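The man from Sotley would like me to know that his company does not sell relaxation. "We sell a habit," he says, twice, in the first few minutes of our call. The habit costs money every month, arrives in a padded envelope, and consists of small things to hold while you are at your desk.

I had asked to talk to him because of a number. Sotley's website says that 1,563 customers "report better focus" after using its subscription, and I wanted to know how they had been asked. He asked that I leave his name out, which I agreed to before I knew how the rest of the conversation would go.

"It was a survey," he says. Of everyone? "Of people who were still subscribed." And the ones who had canceled? There is a pause. "We don't have a way to reach them. I mean, we do, but they've opted out of hearing from us."

So the people who found it useless were not in the count. He takes this better than I expected. "I'd call it a happy-customer number," he says. "I never said it was science." The website, when I read it back to him, puts the number under a heading that has the word "proven" in it. He says he will look at the heading. As of 2 January 2026 it was still there.

The idea behind desk objects is old enough. People have always rolled pebbles and clicked pens through dull meetings, and most of them got the pebble for free. What Sotley and its rival Omier have added is a schedule: you are meant to pick something up for four minutes, twelve times a day, and log it in an app called Lill.
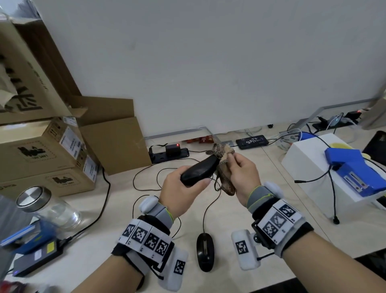

Omier, asked by email for its view of the schedule, replied that it had dropped fixed times altogether in December, that customers "were getting stressed about missing a session," and that it now tells people to reach for something whenever they feel like it. The reply added that Omier had never claimed its products improve anyone's work.

I read this to the man from Sotley. "Well, that's their position," he says. "If you tell people to do it whenever they feel like it, they stop after two weeks. We've seen that."

Stop using it, or stop paying for it? "Both. They go together."

I ask where the four minutes comes from. He mentions a paper, then says it may have been a talk, then offers to send me the link. What he sent, a few days later, was a blog post on Sotley's own site. It cites another blog post, on a site called Kerik, which sells weighted lap pads and gives no source.

To be fair to him, he does not dodge much. When I ask whether a customer would do just as well with something from a kitchen drawer, he laughs. "Sure. Some would. My sister uses a bottle cap." He thinks the envelope matters, though. "When a thing comes in the mail and you paid for it, you give it a chance. The bottle cap doesn't remind you to take a break."

That may be true, and a kitchen timer would do it too. I tried the subscription for 11 days before we spoke. I liked having something in my hand on the phone. I did not like the app, which sent me a sad little cloud whenever I skipped a session, and by the second week I was logging breaks I had not taken just to make the cloud go away. I told him this.

"You're not the first to say that," he says. Does faked logging count toward the focus figures? "It would, yes. I don't know how we'd tell."

He would like to run a proper trial at some point, with a group that gets nothing, but says it would cost more than the company makes in a good quarter. I asked whether the claim could come down until then. He said that was a question for marketing – and marketing, when I wrote to them, sent me a discount code.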